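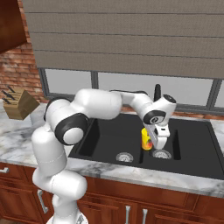
From: Femi Oyewole
Date: November 3, 2025
Subject: Re: [plumbing-users] Slow drain on one side of a double-bowl sink

On the Wallthorpe job, the tech wrote:
> Left bowl drains fine. Right bowl backs up whenever the
> dishwasher runs. Trap was pulled and cleaned in February,
> no change. Both bowls share one P-trap through a center
> outlet tee. Do I need a separate trap for each side?

No. One trap is enough for two bowls at the same height if the outlets are close together. Check your local code for the distance limit before you move anything.

If the trap is clean and one side still backs up, look at the tee. A center outlet tee has a baffle inside that turns the flow down. If the tee was put in with the branch reversed, or if a plain tee was used, discharge from one bowl crosses over and comes up in the other. I pulled one in Skidelbridge with the baffle snapped off and lying across the right inlet. It caught grease for nearly 5 years.

Second, find out where the dishwasher hose ties in. If it enters a tailpiece on the right side, that bowl will show any restriction downstream first. Run the pump with the right strainer out and watch the level. Then plug the left bowl and repeat.

Third, measure the slope on the horizontal arm from the right bowl. I use 1/4 inch per foot. Slip joint arms sag when the nut is loose, and 2 of the last 3 I looked at ran uphill.

The Fuketura tees in the Magalhães catalog (page 94) have a molded baffle and fit standard 1-1/2 inch tube. Replace the washers at the same time.

Please post the arm length and the tie-in point.

Femi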